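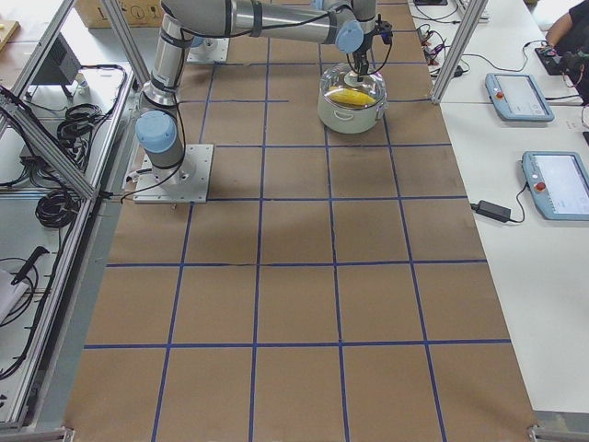

The Corn Pot

1. Lid on

Roksolana had the key to the Stasiv flat till noon. Illia was late. Of course he was late, it was January and the bus from Flanwood had given up on the hill, and he came in with snow on his collar and a carrier bag split down one side.

"Is it still here?"

"Is what still here."

"The pot. Gran's pot. Don't tell me it went."

It hadn't gone. Everything else had, near enough. Curtains, chairs, the good knives, the clock that only ever told the time in the next room's opinion. There was a list on the wall by the door, 176 things in their aunt's tiny writing, and a line through nearly all of them. The pot was number 90. No line.

He stood with his coat on, dripping. Corn, he said. She always did the corn in it. One cob, lid on, and you weren't to touch the lid.

"You always touched the lid."

"Once."

"Every single time, Illia."

She remembered it all right. The two of them on the step stool, noses up against the steam, trying to see yellow through the glass. Gran with her back turned, somehow knowing. Leave it be. It'll cook or it won't. And Illia's hand going out anyway, slow, two fingers and a thumb, as if being slow made it not count.

Then the clatter. Then the shouting. Then butter, and everybody forgiven.

He had brought a cob with him. That was what was in the split bag, that and a lump of butter in foil and a newspaper gone to mush. He put them down on the side and looked at her like a man who has brought flowers.

"There's no time," she said.

"Sixteen minutes. That's what she gave it."

"She never timed anything in her life."

"I timed it. I had the watch with the light."

So, water. The tap coughed brown and then ran clear. Ring on, the small one, the big one had been dead for years. Cob in, on its side, it only just fitted. Lid on.

They waited. There was nowhere to sit. Roksolana leaned on the wall and read the list again, from the top, so as not to look at the pot. Sheets, double. Sheets, single. Tin of buttons, 3,734, which couldnt be right, who would sit and count them, except that she knew exactly who. Their aunt would. All through one long winter, probably, with the radio on.

"Don't you dare," she said, not turning round.

"I'm only looking."

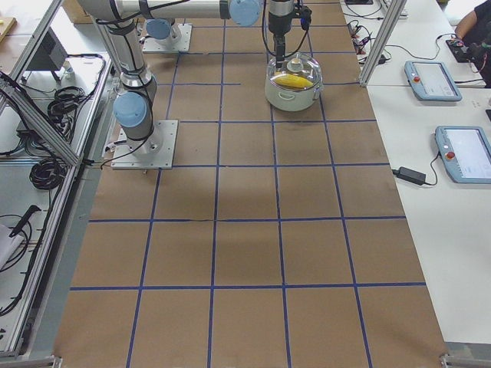

Leave that lid alone, Marta called up the stairwell, I can hear you thinking about it from down here.

Illia took his hand back and put it in his pocket. Actual guilt on his face, forty years old. Roksolana laughed so hard she had to hold on to the door frame.

"How does she do that?"

"She was here for all the others."

Marta came up, one step, rest, one step, rest. Wanted to know was there butter. There was butter. Wanted to know who was having the pot, then, and that was the question wasn't it, the one they'd both been walking round since the funeral. Neither of them answered. The water had started to mutter.

"You have it," Illia said at last. Fast, to the window. "You've got the kitchen for it."

"You've got the greed for it."

"Roksa."

"I mean it. I'd put it on a shelf. I would, I know I would, I'd put a plant in it."

Marta said a plant would be a sin. Then she said where were the plates, and there weren't any plates. Plates were numbers 12 to 40, all crossed out, gone to the Skusen cousins in a van. She tutted and went back down for one. One step, rest, one step, rest.

He looked at his wrist. No watch, he hadn't worn one in years. He'd been counting in his head, she realised, lips moving a bit, the way he used to on the stool.

"Well?" she said.

"Nearly."

"It's ten to. I've got to give the key back."

"Nearly, I said." Then he held out his hand towards the lid, palm up, like someone letting another person through a door first. "Go on. You never had a turn."

It was true. All those years of telling on him and she'd never once done it herself. She wrapped her sleeve round her fingers and took hold of the knob.

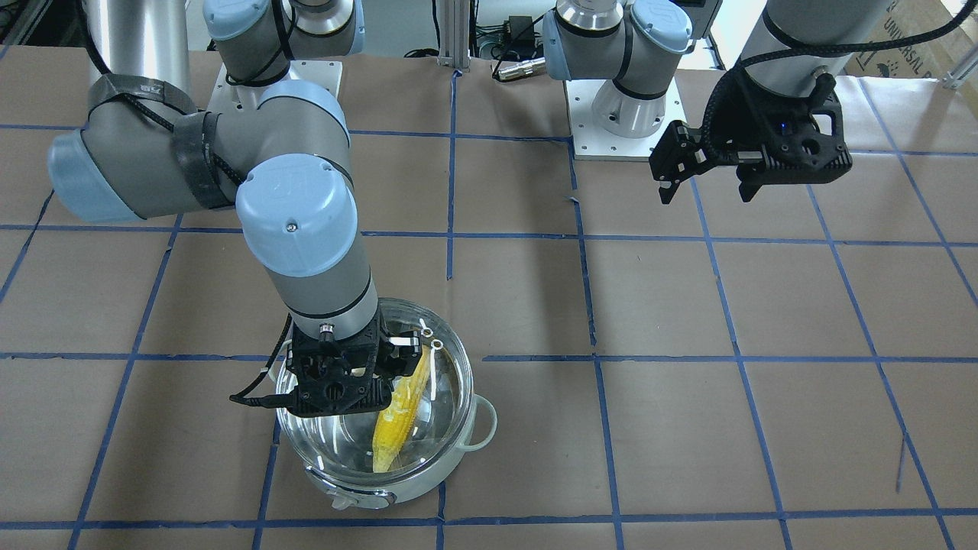
2. Lid off

Steam, all at once, up her arm and in her hair. She'd forgotten how it smelled. Sweet, and a bit like wet grass, and the whole kitchen came back round it for a second - oilcloth, radio, the cat under the stove.

"Too soon," said Illia happily. "It'll be hard in the middle."

It was hard in the middle. They ate it off Marta's plate, standing up, passing it round by the ends and burning thier fingers, butter down everybody's chin. Marta had the last of it and said she'd had worse.

Then it was noon and somebody was knocking for the key. Roksolana tipped out the water, dried the pot on her scarf and pushed it into her brother's arms, lid and all. He went down first. She found the pencil on its string and put a line through number 90, and then she had to run, because he'd left the butter.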